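Visits counted twice on leader pages (foreign trips tracker)
Status: Resolved
Product: Flastus, trips tracker
Opened by: Marijke Desmet
Handled by: Nazareno Dal Bello

Original report

Hi all. We run the Flastus tracker on our foreign policy pages, and one of our readers wrote in during the December summit to say that the prime minister's trip total had gone up by two overnight. There was one trip. She flew out for the state visit, attended the dinner and the wreath laying, signed the trade memo and flew home. On our page the same visit is listed twice, one day apart, with the joint statement hanging off the second entry and nothing at all under the first.

I checked a few other leaders and it happens there too. We have a column due on which heads of government travel most, and right now I wouldn't trust the ranking. Can you take a look?

Marijke

First reply

Marijke, thank you, what a great report! The detail about the joint statement sitting only under the second entry is exactly the kind of thing that helps. I love this tracker and I've been wanting a good excuse to get into the matching code.

Could you tell me which source your visits come from? In the settings page it's the line called "Schedule feed". And please don't delete the extra entries yet, I'd like to compare them.

Nazareno

Marijke's answer: the feed is Binomo, switched over from Halvorsen this fall, and the extra entries are all still in place. 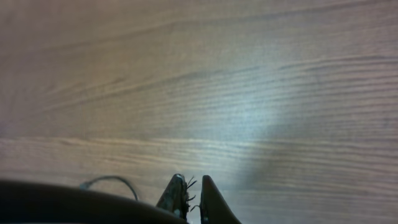 What I tried first

Cleared the cache on the leader pages. No change, the totals came back the same.

Turned off the automatic import and reloaded. Same again, so the duplicates are stored in the database and are not being made up at display time. Good to know.

Pulled the full list of visits for the current term. There are 418 of them. I sorted by leader and host country and looked for pairs with start dates next to each other, and wow, did they jump out. 81 entries are second copies of a visit already in the list. The oldest is from the week of the feed switch. Nothing before that has the problem.

Then came the fun part. Almost all the pairs are long-distance trips. A prime minister going to the capital next door is fine. A president who leaves late in the evening and lands the following day gets two visits. So I was pretty sure we were looking at dates.

What is going on

Halvorsen gave every visit the date of arrival in the host country, in local time. Binomo gives the date of departure when the trip is first announced, and then sends an update with the arrival date once the host government has published its program. Both are perfectly reasonable ways to keep a diplomatic calendar! But our matching rule says a visit is the same visit only if leader, host and start date all agree. The update arrives with a new start date, finds no match and gets saved as a new trip. Joint statements are attached afterward, to whichever entry is newest, and that explains Marijke's empty first one.

I wrote to Thijs Postma, who looked after the Halvorsen import back then, and he confirmed the old rule. He also pointed me to a setting I had forgotten we had, "Match window", which lets the start date drift by a day or more. It was at zero.

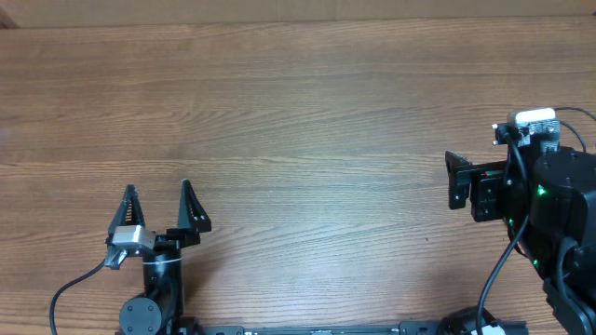 Shivam Pandey wrote that a wider window worried him. On our regional pages we cover two foreign ministers who really do go back and forth to the same capital, he said, sometimes with a night at home in between for a vote in parliament. If you fold those together you'll hide the most interesting diplomacy of the year.

He's right, and I'm so glad he spoke up before I pressed the button. I had set the window to two days on the test copy and it did swallow a pair of real ceasefire talks. So I changed the plan.

The fix

1. Open Settings, then Schedule feed, and pick "Departure and arrival" from the date type list. The old choice was "Arrival only".

2. Leave Match window at zero.

3. Turn on "Use feed visit number". Binomo puts a number on every trip and keeps it through all the updates, so the start date no longer has to agree. Shuttle trips have separate numbers and stay separate.

4. Save, then run Rebuild visits from the tools menu. On Marijke's site it took a few minutes. Leader pages may show odd totals while it runs, so pick a quiet hour if you have an election night coming up.

5. Look at the Unmatched list afterward.

The rebuild merged 72 of the extra entries by itself, and the joint statements moved over to the right visits along with them - lovely to watch. The others had come in before Binomo started sending numbers, and I merged most of those by hand. That left 5 I didn't want to decide alone. Two are stopovers where the leader met the host's president at the airport. The rest are side trips during a summit, where it isn't obvious to me if crossing the border for a lunch makes it a visit to a second country. That's an editorial call, so over to Marijke.

Known side effect: the Culgate map widget keeps its own copy of the totals and will show the old ones until its nightly refresh. If you can't wait, remove the widget from the page and add it again.

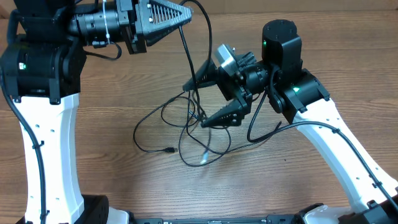
Roel Vermeulen asked if the airport meetings could be kept but marked in some way. We had a long argument on our desk about this, he wrote, and ended up counting a stop only if the host government announced it ahead of time. Readers accepted that once we printed the rule under the table.

I really like that rule. There is a "Stopover" label in the visit editor, and anything carrying it stays on the timeline but drops out of the total. You can write your counting rule in the "Note under table" box, and it shows up on every leader page.

Closing note from Marijke

Went with Roel's version. Both airport meetings are now stopovers, and the summit lunches are folded into the summit. The ranking changed quite a bit, by the way: our supposed top traveler is now third, and we've rewritten the opening of the column. The reader who spotted it has been thanked. You can close this one.

Marijke

Closed. I've also asked for the date type setting to be shown when someone switches feeds, with a link to this ticket. If you moved from Halvorsen to Binomo and your totals look high, start at step 1 and add a comment if your Unmatched list comes out long.

Nazareno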